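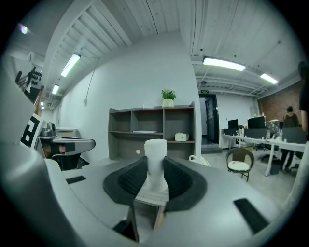
Photo: Jaridcombe Residents' Newsletter

New floor cleaning schedule and water shutoff

2025-05-08

The cleaning contract for the shared rooms and hallways at Jaridcombe changed hands at the end of April. Kurek now does the work, and the schedule is different from the one on the old notice by the mailboxes. Please ignore that notice until it is replaced.

Hallways on all floors are swept every weekday morning and mopped twice a week. The stairwells are mopped once a week, starting from the top. The ground floor entrance gets a second sweep in the afternoon when it rains. Laundry room drains are cleared on the first working day of the month.

Residents are still responsible for the area just outside their own doors. Doormats may stay, but they must lie flat and be no more than 17 inches deep. Shoes, strollers and boxes have to come inside overnight. Anything left in a hallway will be moved to the storage cage on the ground floor and held for 43 days. Ask at the office for the key.

Several people wrote in about the sticky film that was left behind after mopping this winter. Too much cleaner was going into the bucket. Kurek uses a product called Braltine, which is mixed weak and does not need rinsing. It has a light soap smell that is gone in an hour. If you get a film on your own floor, mop once with plain warm water, change the water, and mop again. Do not use wax on top of it.

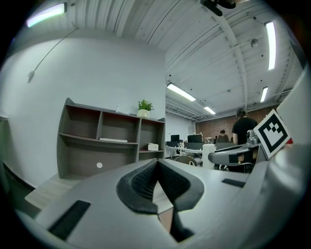 Grit does more damage to a floor than foot traffic does. It works like sandpaper under shoes and chair legs, and it collects fastest within a few feet of a door. Sweep before you mop, every time. Overhead light tends to hide dust, and on a light floor such as the one in the photo it is easy to miss fine sand altogether, so check with a lamp held low to one side. Felt pads under chair legs should be changed when they go hard. The office has packs of 4 for anyone who needs them.

The water will be off in the east wing for 90 minutes on Tuesday morning, starting at ten, while a valve is replaced. The work is being done by Wirnia. Fill a pitcher beforehand, and run the cold tap for a minute or two afterward until the water is clear. The west wing is not affected.

Comments on the new schedule can go in the box at the office. Please include your floor number.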